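From: Hwa-young Bae
To: packing-light list
Subject: Re: hard shell or soft for two weeks, and do the ribs matter?

Hi Soo-ah and everybody,

Sorry for the slow reply, I was at my sister's in Isham with terrible reception and then I had 49 list messages to dig through (you people talk a lot in May!). Quoting your note so folks can follow along:

> On the list, Soo-ah Ryu wrote:
> I'm finally replacing the old soft bag, the one with the broken zipper
> pull. I have two weeks away coming up, a train at each end and one
> flight in the middle. Everyone at work has a hard shell now and I can't
> decide. My worries are (1) it opens flat like a book and my hotel room
> will be tiny, (2) no outside pockets, so where does my umbrella go, and
> (3) scratches. Also, is there any point in the ribbed kind or is that
> just looks? I've been looking at a Drisix and a Jeleo and I keep going
> back and forth.
> Soo-ah

I went from soft to hard six years ago and I've only gone back once, for a car trip, where you really do want something that squashes in beside the cooler. For trains and planes I'm a hard shell person now, with some grumbling.

Your number 1 is the real one. A suitcase that opens down the middle needs twice the floor, and in a small room that can mean the whole path to the bathroom. My way around it is to put everything I need daily in one half and everything else in the other, under the zip divider. Then I open it against the wall with the "else" half leaning up at an angle, and I only ever dig in the bottom half. It looks silly but it works fine as long as the leaning half is packed tight. If you like to live out of your bag and leave it open, measure the floor before you pick a size (some hotels will tell you if you write and ask, and the one we like up north did).

On ribs, I think they help a bit with scratches, mostly because the scuffs land on the high parts and you don't notice them the way you would on a smooth shiny lid. They do hold dust in the grooves. A soft brush and dish soap gets it out. And get a muted color! My first one was glossy black and looked a hundred years old after one trip. The grayish greens are very forgiving, and you can still pick one out on the belt. 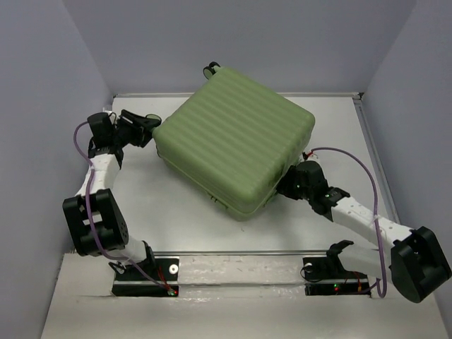

How do you keep clothes from sliding to one corner once a hard case is stood upright?

Put the heavy things (shoes, toiletries, chargers) along the wheel end first, fill the gaps beside them with socks, and pull the cross straps snug over the folded stuff before you zip the divider.

I get asked that one every time I say I gave up my soft bag, so there it is for the archive. The straps matter more than people think. I used to leave mine flapping around and everything I owned arrived in a lump at the bottom, with the one nice shirt underneath, naturally.

For the umbrella, I gave up and carry it in my tote. You could lay it along the long side of the shell if it's a folding one, but then you have to open the whole case on a platform in the rain to get at it, and I have done this, and I don't recommend it.

On Drisix versus Jeleo, I've only used the Drisix, so take this with salt. The wheels roll nicely and the handle has a little wobble that drove my husband nuts and that I stopped noticing. Whichever you go and look at, lay it down on its back, then on its front, then stand it up again, and do it with something heavy inside if the store will let you. Roll it over the doorway too. Check that you can work the zippers one-handed and that the lining unzips, so you can get at the handle tubes if something slips down there (I lost an earring for 2 years that way).

One more packing thing while I'm at it. Don't fill both halves to the brim before you leave. The lid of a hard case won't stretch for you on the way home the way your old bag did, and you'll be sitting on it in the hotel. I leave a flat folded tote in the bottom and a sweater-sized hole in the "else" half. It always gets filled.

Does anybody on here have the bigger Shin with the front pocket? I'd like to know if the pocket eats into the main space, and whether it's deep enough for that umbrella. I looked back in the archive and the last person to mention it was in message 312, and they only talked about the color.

Let us know what you end up with, Soo-ah, and send your packing list if you make one! I want to see how you handle shoes.

Hwa-young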